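Tumble dryer

A tumble dryer (often just "dryer" in the United States) is a household machine that removes water from washed clothing and linens by turning them in a drum while warm air moves through the load. It is one of the cleverest boxes in the home: a fan, a heater, a motor and a big hollow cylinder, and out come soft towels in the middle of December!

Drum and door

Most home dryers are front loaders. Raised paddles inside the drum lift the laundry and let it fall again, so that air reaches every fold. Drums are commonly made of stainless or coated steel, and many have small holes for the air to pass through. The door is usually round, with or without a window, and a latch on its edge holds it shut during the cycle. Some models add a drum light, a small luxury that makes it wonderfully easy to find the last dark sock.
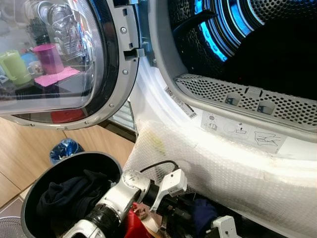 Lint is the fluff that fabric sheds as it tumbles, and catching it is the job of the filter. On many front loaders the filter sits in the lower lip of the opening, where it can be lifted out, opened and wiped clean. A clogged filter slows the air, lengthens the cycle and can become a fire risk, so manuals call for cleaning it after every load.

Types

Vented dryers blow the moist air outdoors through a hose. Condenser dryers cool it and collect the water in a tank or send it down a drain. Heat pump dryers, the thriftiest of the family, reuse their own warmth and dry at lower temperatures, which is kinder to wool blends and elastic. The Skeken 322, a compact heat pump model from Horna, runs a 40-minute cycle for small loads and has 13 programs in all, 2 of them for bedding.

See also: Clothesline, Laundry basket, Washing machine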